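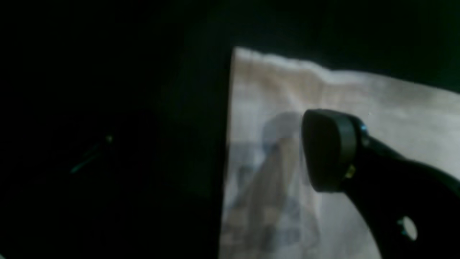
Jirnthorpe Robotics Forum > Software > Perception

Wrist camera dropping out of the cloth mask in Ralus

lshakya
Posted 28 Apr 2025

I'm running Ralus for segmentation and Udetti for the fold planner on a two-arm table setup. The overhead view segments fine. The wrist view is where I lose the garment. With exposure locked, everything past the cloth goes nearly black and the lower left half of the cloth fills up with blurry bluish and brownish patches, and Ralus cuts those patches out of the mask. Udetti then gets a garment outline with a bite taken out of it and plans a grasp on an edge that doesn't exist. The finger pad is dark against the pale cloth, so at the default threshold the gripper mask at least stays separate.

Things I have tried: raising the gain (more noise, same bite), lowering the confidence threshold from 0.9 to 0.4 (the bite goes away, but then parts of the gripper count as cloth), and averaging 4 frames. Averaging helps only when the arm is still.

Is anybody using the wrist view for planning at all, or just for the last bit of the approach?

Lalit Shakya

tenon_b
Just the last bit. I crop to the area in front of the finger pad and look for one strong edge. Don't ask it for a full outline at that range. Whatever Ralus returns outside the crop, throw away.

What does your overhead view look like while one arm is holding?

lshakya
Like this most of the time.
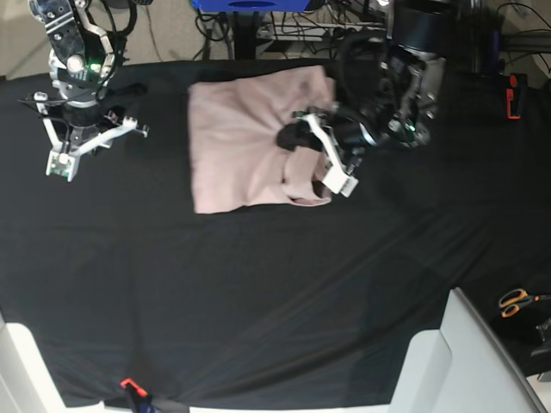

Left arm holding the garment by its right edge, right gripper open.

The mask from this view is good on the pink. Udetti's problem here is different. It sees the wrinkles running toward the grip point and treats a couple of them as layer edges, so the second grasp candidate lands in the middle of the bundle.

Lombardi
I disagree with tenon_b about the crop. If you throw away everything outside it you have no way to tell a hem from a wrinkle, and that is the exact failure in the post above. Keep the full wrist mask, but fuse it with the overhead one and let overhead win wherever they conflict. I weight overhead at 2 to 1 and haven't touched it since February.

tenon_b
Fusing needs a hand-eye calibration good to a few millimeters. Most people here don't have that. If the calibration is off you smear two masks together and get a third outline that is wrong everywhere. A crop fails in one place and you can see it fail.

Lombardi
Then calibrate. It takes almost 16 minutes with the Udetti script.

rkv_ops
Separate point. Before fusing anything, check how overhead behaves with an arm over the cloth. Ralus doesn't know your cables. When something black crosses the garment it splits the mask in two and keeps the bigger piece.

lshakya
Yes, I get that one too.
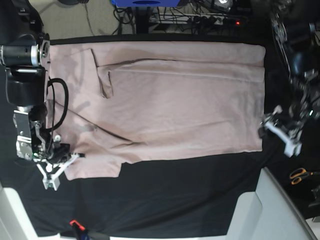 Right arm's cable looped over one end of the garment.

Ralus keeps everything past the loop and drops the end under it. I had been blaming the planner.

rkv_ops
Render the arm from joint states, mark those pixels as unknown, and don't let them count as background. The cable isn't in the robot model, so add a fat capsule on the side of the wrist and grow it until it covers the loop. Ugly, but it works for me. In Ralus the option is occluder_mask, and it has to be set per camera.

Lombardi
Or retract the arm before each overhead capture and skip all of this.

rkv_ops
You can't retract an arm that is holding the cloth.

Lombardi
Fair. Retract the free one, then.

lshakya
Set occluder_mask on the overhead camera with the capsule. The outline comes back in one piece now with the cable across it. I'm leaving the wrist view cropped until I redo the calibration, and then I'll try the 2 to 1 weighting. The false layer edges are still there. Does Udetti have a minimum length for a layer edge? I can't find it in the config.

tenon_b
There is one, but it's in the planner file, under edge_filter. It's in pixels, so it changes if you change resolution.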